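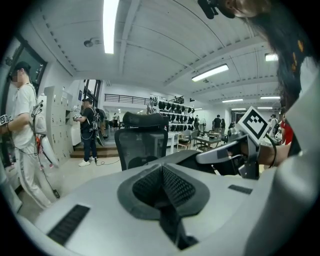
Keeping a small workshop comfortable to work in

15 Mar 2019

My workshop is a lean-to on the side of the house in Skesville, and for years I treated it as somewhere to put up with. I'd go in, bark my shins, find the glue had set in the bottle and come out cross. Last winter I finally gave it a proper going over, and a few of you have asked what I did, so I've written it up (with apologies for the rambling).

Start with the bench height. Mine was far too low, and I only found out when my neighbour Neusa Leite stood next to me sanding a drawer and said her back hurt just watching. I raised it on four offcuts of fence post, screwed in from underneath, and it's made more difference than any tool I've bought.

Screws and odds and ends live in jam jars now. I used to label them on the lid, which is fine until you've three lids off at once! Put the label on the glass. A strip of masking tape and a soft pencil will do, and you can rub it out when the contents change.

Glue wants a shelf indoors over the winter months. Stand the bottles upside down in an old mug and there's always some ready at the nozzle — wipe the tip with a damp rag before you put the cap back on.

For rusty hand tools, I soak them overnight in plain white vinegar, scrub with an old washing-up brush, then rinse in water with a spoonful of bicarb and dry them at once by the stove. A thin wipe of oil finishes the job. I did a whole tin of my grandfather's chisels this way, 27 of them, and all but one came up lovely.

Sweep before you leave, even when you're tired and the tea's on. I keep the broom hung on the door so I have to move it to get out.

Next time I'll get on to sharpening, and what to do with all those half tins of paint.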